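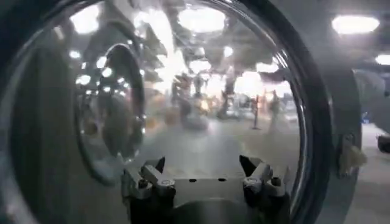 Clear dome, dark rim, plenty of reflections.

Omden profiling logger, by Zolura – review after one field season

Quick one, I have a boat to load. Posted 29th April, will try to update when we're back in May.

What it is: a small conductivity, temperature and depth logger. You hang it off a line, lower it, haul it back, get a profile. Rated to 200 meters. We teach a coastal oceanography field course out of Moreira and needed something students could drop over the side without a winch and without me having a heart attack. The big CTD stays on the ship. So, the Omden.

Short version – good sensor, annoying software, terrible manual. Would buy again. Probably.

Used it for 26 casts so far, most of them in the outer bay at Moreira, a few in the channel at Uvisura where the current really pulls. Small boats, hand line, a dive weight clipped underneath. Rope markings for a rough check on depth.

The good stuff first. Temperature is great. Settles fast, and we got a nice sharp thermocline on the first day out, which made the lecture a lot easier to sell. Salinity is decent once you learn to lower it slowly. Drop it too fast and you get spikes right at the thermocline, the usual mismatch between the two sensors. Not Zolura's fault, every cheap logger does it, but the manual says nothing at all about lowering speed and it should. First-timers will think they found something exciting. Mine did. There was a whole poster draft.

Turning it on: magnet swipe. Hold for 10 seconds, green light, go. Works with gloves. Magnet is tiny and it will end up in the bilge, so tape a spare to the inside of the case lid. The light is hard to see in full sun – cup your hand over it and check before it goes over. We lost two casts at Uvisura to a logger that was never logging. My fault at least once.

Let it soak at the surface before you start down. We do a full minute. Download afterward and throw away the upcast, the downcast is the one you want, the sensor sits on the bottom end so on the way up it's reading its own wake.

Battery, no complaints. Charged it once before the trip and again in the middle, never saw it get low. The charging cap has an O-ring that needs a look every single time. Hair, sand, sunscreen, whatever. Grease it. Spare O-rings are in the box, good, but no grease, which is just cheap.

Now the software. Ugh. Wants an account before it will open a file. At a field station with no signal, with a room full of students waiting. Make the account at home. After that it's OK, plots come up quickly, you can overlay casts, but the axis starts at the surface with depth going up unless you dig into the settings and flip it. Who plots depth going up. The setting also doesnt stick, so you flip it again next time. Export to CSV works fine and that's what I use. Everything after that happens in our own scripts.

Also the time stamp is whatever your laptop says, no time zone anywhere in the file. Write it on the log sheet. Paper log sheets, pencil, yes still.

Calibration – comes with a certificate, and Zolura want it back every two years. We did a side by side against the ship's CTD, one station, flat calm. Temperature sat right on top. Salinity read slightly low all the way down, constant offset, easy to correct. If you need it for publishable deep water work, no, get the real thing. For teaching, for a small estuary survey, for a student project on stratification, plenty.

Case is foam lined and floats. Found out by accident. The foam stays damp forever so pull it out and dry it seperately.

Support answered my email the next morning and sent a proper PDF with the sensor response times in it. Ask for that, it's much better than the manual.

Four out of five. Would be five if the plots were the right way up.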